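4. Fitting the soft-close dampers (Bikstead two-door units)

Read sec. 3 first if the doors aren't hung yet. Wall fixing comes before any of this - no exceptions, a unit that isn't fixed can tip when both doors are open.

You need: small cross-head screwdriver, pencil, the damper bag marked D. Hand tools only, power drivers strip the holes.

1. Empty the unit. Shelves out too.
2. Open both doors all the way. Check hinge screws are snug.
3. Clip a damper onto the top hinge arm, left door. Push until it clicks.
4. Same again on the bottom hinge, then the right door.
5. Close each door slowly by hand. Should slow down over the last 60 mm.

Note: older Roltora hinges have no clip slot. Order adapter plate 16 from Wultness spares, ask for Shazia Sial if the web form is down again.

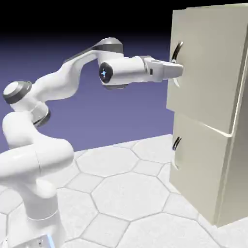
Door still slams? Damper is on backwards nine times out of ten. Lever it off with a flat blade, turn it round, click it back. Don't pull on the piston, it won't go back in.

6. Set the gap. Side screw moves the door left or right, back screw moves it in and out. Quarter turns only. Do one hinge then teh other.
7. Doors level at the top? Good. If not, loosen the plate screws, lift, retighten.
8. Put the shelves back. Open and close each door a few times and re-check the gap.

CAUTION: Keep fingers off the hinge side while adjusting. Small children out of the room.

CAUTION: No oil or spray on the dampers. It gets past the seal and they stop working - not covered under warrenty.

Dampers are rated for doors up to 9 kg. Mirror doors are usually over that, use the heavy set (bag H) and see sec. 6.

Rev. 24 March 2021, checked by T. Hutapea. Replaces the July sheet.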